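The long goodbye to Grutdale

Moving house after half a lifetime in one place is a peculiar sort of job, and anyone who has done it will tell you that the sofa is the easy part. We left Grutdale in the spring, my husband and I, after two children, 4 cats and more jam jars than I care to admit to. The new place in Tully is smaller and sunnier, with a kitchen you can cross in three steps (lovely when you are making tea, less lovely when you own two sets of saucepans).

We began in the loft in December, which I would not recommend without a good jumper. My plan was to do one box a night after supper. What happened was that I opened the first one, found the school reports, and was still sitting on the joists at eleven o'clock reading out the rude bits.

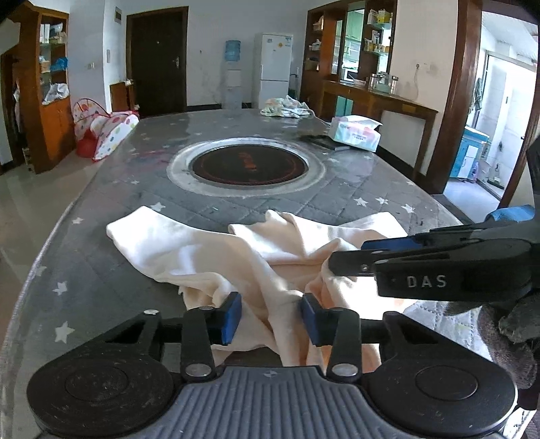 Page last changed: December

By the new year we had come to our senses and rung round for storage. The unit we took was at Skureo, out on the Claltgate road, and I grew rather fond of it. You drive in, you tap your number on the gate, and there are all your belongings behind a yellow door, keeping quiet and asking nothing of you. We meant to have it for 2 months. Reader, we had it a good deal longer, and by the time I handed back the key we had paid £3,096 to look after things we had mostly forgotten we owned.

Would I do it again? I think so, but with a smaller unit and a firm date in the diary. The removal firm quoted up to £2,000 for the whole house in one go, and at the time it made me gulp, but with the loft already sorted it would have been money well spent.

The books went first in the end, then the dining table, which a young couple from Claltgate took away on a roof rack with a great deal of string and laughter. I cried a bit over the table and not at all over the piano, and I still can't explain that.

The jam jars came with us to Tully. They are under the stairs, and I have promised to use them this autumn if the plums do well.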